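Kimaro scooping set: read this before you train on it

Kimaro is a set of 605 recorded runs of a two-armed bench robot handling dried beans with a plastic scoop. Each run was driven by a person and saved with the joint positions, the gripper commands and the video. It was put together at Jedcombe for the Grurnamlow learning code, which wanted two-handed examples and had very few.

What one run looks like partway through, with mung beans in the scoop and the left gripper on the rim of the basin:

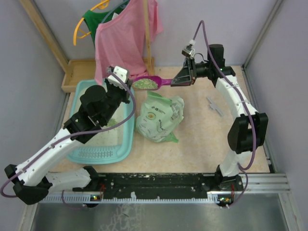

Bernadette Schumacher

I wrote this card and I also drove 40 of the runs, so take my doubts as coming from inside. The project page calls the set "varied". I wouldn't. The bench, the basin, the magenta scoop and the bag stay the same throughout, and so do the clothes hanging at the back. A model could learn the pink shirt as a landmark and we would have no way of telling from our own test runs.

Labels

Each run carries one of 5 labels: reach, hold, scoop, pass, other. "Pass" is the weak one. It covers any stretch where both grippers are on the scoop, whether or not it ends up changing hands.
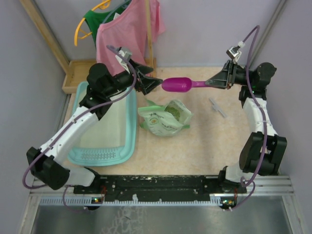 Pirjo Jääskeläinen wanted "pass" split in 2, one label for steadying and one for a true handover. She was right and it wasn't done. If you need the difference, work it out from the gripper commands and ignore the label.

Known faults

The success flag was set by the driver straight after each run, usually in a hurry. Spilt beans were not weighed. Runs from Friday afternoons in April have gaps in the left joint log.

Please don't quote a success rate from this set as if it said anything about kitchens. Godent did that in a slide deck and I'm still getting emails.

Corrections go in the issues list, with the run number.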